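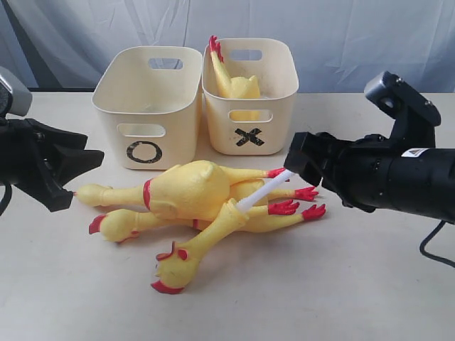 Why Does a Rubber Chicken Squawk? The Secret Life of Squeaky Sounds

Hi! I'm Kiri Hoani, and I write the Noisy Things pages. I've been in love with sound ever since I was seven and found out that you can make a blade of grass scream by blowing on it between your thumbs (try it, but maybe not near a sleeping baby). This time we're going to find out how squeaky toys make their racket. Rubber chickens, bath ducks, dog bones – they nearly all work the same way.

First, what is a sound?

Put two fingers on the front of your throat and hum. Feel that buzzing? Something in there is wobbling back and forth very, very fast. When a thing wobbles like that, we say it's vibrating.

A vibrating thing shoves the air next to it. That air shoves the air next to it, and so on, until the shove reaches your ear and pushes on your eardrum, a thin bit of skin stretched tight inside your ear. Your eardrum wobbles too, your brain gets the message, and you say "Hey, who's humming?"

So to make a noise, a toy needs something that can wobble, and something to get it wobbling.

What's hiding inside a squeaky toy?

Many squeaky toys are hollow. They're just a stretchy skin with air inside, and somewhere in that skin there's a little hole with a squeaker in it. The squeaker is usually a small plastic tube, and inside the tube is a thin, bendy strip called a reed.

When you squeeze the toy, the air inside gets squashed. It wants out! The only way out is through the squeaker, so it rushes past the reed and makes it flap up and down, opening and closing the gap. Each flap lets out a tiny puff of air. If there are 200 puffs in one second, you don't hear 200 separate puffs, you hear one low, buzzy note. Speed the puffs up and the note gets higher.

Scientists count wobbles per second in a unit called hertz. 200 wobbles in a second is 200 hertz. Now you can say "hertz" at dinner and sound very grand.

Why do some toys moan when you let go?

This is my favorite part! When you stop squeezing, the stretchy skin pops back to its old shape. Now there's lots of room inside and not much air, so air from outside comes whooshing back in through the squeaker. With some squeakers the reed flaps on the way in as well, and you get a second noise. Long, floppy toys can take ages to fill back up, and that's where you get that sad, wobbly groan that goes on and on and makes everybody giggle.

A small toy holds only a little air, so it can give you a short "eep!" and then it's finished. A big one has more air to push out, and the noise can last longer.

Real instruments do it too

A clarinet has a reed. So does a saxophone, and an oboe has two of them squashed together. A harmonica has a whole row of tiny metal ones, some for blowing and some for sucking, so next time you play one, remember you've got something in common with a bath duck.

My friend Armelle Marchal plays the oboe, and she makes her own reeds out of cane, scraping them thinner and thinner with a knife. She told me her first one sounded "like a goose in a bucket." She kept it anyway.

And real chickens? They don't have a reed, but they do have a special voice box called a syrinx, down low where the windpipe splits in two. Air from the bird goes past soft, thin parts in there and sets them wobbling. You have a voice box as well, but yours is called a larynx and it's higher up, in your throat. (That's what you felt when you hummed!)

Make your own squawker

You'll need a paper straw and a pair of scissors. Ask a grown-up before you start cutting.

1. Flatten one end of the straw with your fingers. Press it really well.

2. Snip the two corners off the flat end so it makes a point, like a duck's beak.

3. Put the pointy end in your mouth, a little way past your lips. Close your lips gently around the straw and blow hard.

4. No noise? Move the straw in or out a tiny bit, or flatten the end again. Mine took lots of tries.

5. Once it's squawking, snip a piece off the other end and blow again. What happened to the note?

A shorter straw should give you a higher sound. The air inside the straw wobbles along with the two pointy flaps, and a short column of air wobbles faster than a long one. Cut three straws to different lengths and you can almost play a tune. Almost!

Words to remember

Vibrate: to wobble back and forth very fast.

Reed: a thin, bendy strip that flaps when air goes past it.

Hertz: how many wobbles happen in one second.

Syrinx: a bird's voice box.

Next time on Noisy Things: why does your stomach growl?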